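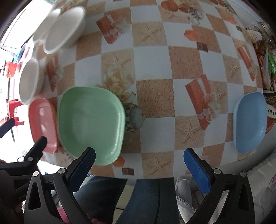 7th May

Continued with the walker from Stolwood. The legs are done, I think, but I said this also last time and then I opened the left hip again. The problem is the angle. The kit gives you both feet flat and the knees nearly straight, and I want the right foot on a broken step with the weight going forward. So I cut the hip peg, drilled 5 mm into the body and put in a piece of brass rod. Dry fit is good. With glue it moved a little to the outside, so now he looks as if he wants to turn. I decided to keep it.

Torso: the front plate of the kit has the big skull-like ornament which I don't like. Removed it with the chisel blade, then sanded with 400 and 800. There is still a shallow hole where the ornament was thicker than I expected. Filled with Plirano putty, the gray one. It shrinks when it cures, so I put more than necessary and will sand again tomorrow. Note for Suryani: please don't use the white tube for gaps, it stays soft under the primer. I tested on a spare shoulder and I could still press my nail into it after two days.

Arms: not glued. I want magnets in the shoulders so we can change between the hammer and the long gun for the campaign. The magnets from Curusier are a bit strong for the shoulder socket. When I pull the arm off, the magnet comes with it. Tried super glue alone, no. Tried to scratch the inside of the socket first and then super glue, better. I also marked the poles with a red pen on one side because last time I made two arms that push each other away.

Points, so I don't forget again: our list is now 1320 with the walker and the hammer. With the long gun it goes over what we agreed, and then one of the scouts must stay at home. Suryani Sinaga thinks the gun is worth it on the big board. I am not sure. In the game against the Öztürkmen army the gun hit nothing for three turns and the hammer would have reached the gate.

Colors. Base coat will be dark red over black primer, then a brighter red only on upper surfaces. I mixed 7 drops of red to 2 of brown for the test piece and it was too brown, almost like brick. Next try without brown, maybe a very thin purple in the low parts – I saw this on another model and it looked deep, not dirty. The metal parts I will paint before the red, because I always touch the pistons with the big brush.

To do:
sand front plate
second magnet, left shoulder
step for the base, cork or plaster, not decided
ask Suryani if she still has the thin chain
buy brass rod, only one short piece left

The base from the kit is too small for the new pose. The front toe hangs over the side. I will try the next size up and check that the rules of our group permit it.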